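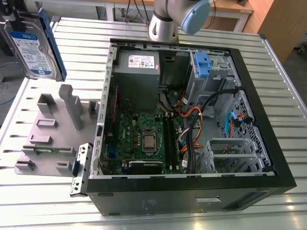 Pomham, 21 February 2026

4.2 Gripper comparison on the desktop tower

We compared two sets of jaws, Oltido and Pustora, on the same arm and with the same controller settings. The target was a desktop tower laid on its side with the side panel off (Figure 3). Parts were moved between the case and a grey fixture to its left, which has slots and raised holders. Each set of jaws was given 235 attempts.

Hard drives were the easier part. The Oltido jaws dropped nine of them, mostly when the grip was off centre.

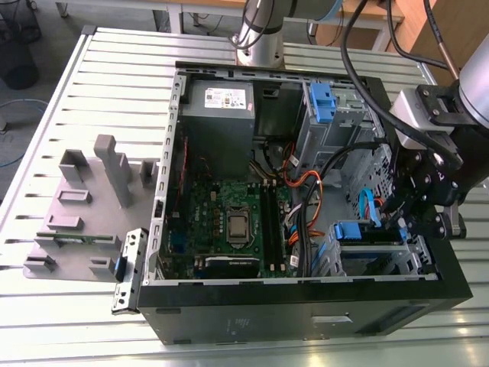
Reaching into the drive area was harder, as power wires cross that side of the case. The Pustora jaws are narrower and touched the wires less often – 29 contacts were logged, all of them light. Jingyi Xu repeated the memory module runs at a lower closing force and found no change in placement.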